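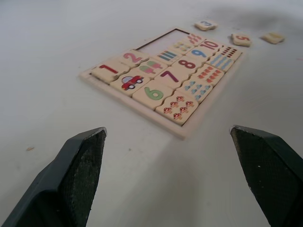
March 7, 2022. Open day at Kalirside, notes written the same evening.

I write this while I still remember it well, because last September I waited some days with my notes and then I could not say which run had been before lunch. Please correct me where I am wrong, there is space at the end.

Start. The doors were to open at nine but the group from Kallio was already in the corridor at half past eight. I had finished the homing of both arms and had not yet done the camera check. I did it with the visitors present, and they found it more interesting than I expected. One man asked why the picture of the wrist camera always has the fingers in it. I answered that we want them there, so that the program sees the fingers and the tile in the same view. He wrote this down.

Task. Number puzzle, the wooden one. Numbers on one tile, the things to be counted on the other. Three number tiles out of the board (3, 4 and 5), lying on the table in front of the right arm. Goal: right arm takes them one after another and puts them in. Left arm waits above the far edge of the board and comes down to hold it if the board slides. We agreed this on the phone with Jimel before the weekend and I did not want to change it on the morning of the visit.

The speed was limited to 30 percent for the whole day. Erhan Oral wished to go higher for the last group. I said no, and I would say no again, as people were leaning over the table to read the tiles.

Morning runs. The first run was good until the 5. The tile was lying turned around, and the arm has to rotate the wrist almost to its limit for this. It made the rotation, stopped, thought for a long time, and rotated the other way. The visitors laughed in a friendly way. The tile went in at the second attempt, not completely flat. I pushed it down with my thumb and I told them that I did so. I mention it here for the log: this run must be counted as assisted.

Second run was clean. Third run, the 4 was gripped too near to its wavy edge and turned between the fingers when it was lifted. It landed across the rim. Here the left arm did what it should, it held the board, but there was nothing to hold against by then. Stopped by hand.

I think the reason for the bad grip is the light. The blinds were half down during the setup and somebody opened them when the room became warm. The tile is pale and the table is white, and there is not much difference between them when the sun comes from the side. The printed number is found without problem, the border of the tile is not. We have said for a long time that we should have a darker table cover. I now ask for it officially. Any dull cloth of a middle gray would be good, please nothing shiny.

Exposure was on automatic in the morning. I set it to fixed at lunch, value 600, and left it there. It was better but I can not say how much better, as the sun had also gone to the other side of the building.

Grip force. It was at 300 in the settings page. This is the old value from the work with the foam blocks, and for wood it is more than necessary. I did not dare to lower it between two groups. To be done this week, together with a look at the inner faces of the fingers, which are quite worn. New ones should be printed before the next visit.

Afternoon. The people from Jimel came with two colleagues I had not met. They did not want the introduction, they wanted to stand at the table and ask. We did the task from different starting positions of the tiles. They moved the tiles themselves, which I allowed only with the arms paused and with my hand on the stop button.
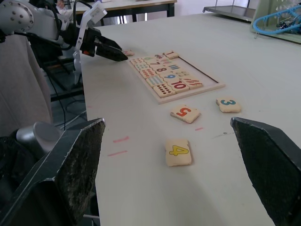
Erhan Oral: I would put the loose tiles farther from the board next time. With the 5 so near to the rim the right arm has no comfortable way in, and I had the feeling that half of the hesitation comes from there and not from the light. Also I don't agree about the speed, but we can discuss it another time.

I accept the remark about the distance. The pink marks on the table are from an older layout and we should either use them or clean them away. For me it is better to make new marks, a hand's width farther from the board, and to write in this notebook which mark is for which tile.

Questions from visitors, as far as I remember them:

Does it read the numbers? Yes, but it does not know that three comes after two. It knows where the tile belongs.

What happens if two tiles are exchanged on purpose? We tried it. The arm brought the 4 to the place of the 3, the edges did not match, and it pressed gently until the force limit and gave up. A lady from Kallio said that her students do the same with the wooden set but they do not give up so gently.

Why two arms for such a small puzzle? A fair question. My answer was that without the second arm the board moves on the table. She asked if one could not use tape. One could use tape.

How long did it take to teach? I had no good answer ready. Please can we agree on one sentence for this, as it is asked at each visit and each of us says something different.

Jindard: they sent a person for the last part only. He was interested in the cables more than in the arms. He said that the cables of the left arm should not hang freely to the floor where people walk, and that a simple clip on the stand would be sufficient. I agree with him. Erhan said that he has clips in his drawer.

Things to do:

Gray cloth for the table (me).
Force value for wood, test with the complete set of tiles, not only the three.
Inner faces of the fingers, new print.
Clips for the cables, left stand.
New marks on the table, old ones off.
One sentence about the teaching time.
Ask Kallio if they found a scarf, a blue one was left on the hook and it may be from Jimel.

Both arms parked and switched off at ten past five. The puzzle is back in its box with all the tiles, I went through it twice. The recording of the third run is saved with the others, marked "stopped by hand", please do not delete it. I would like to look again at the moment of the grip.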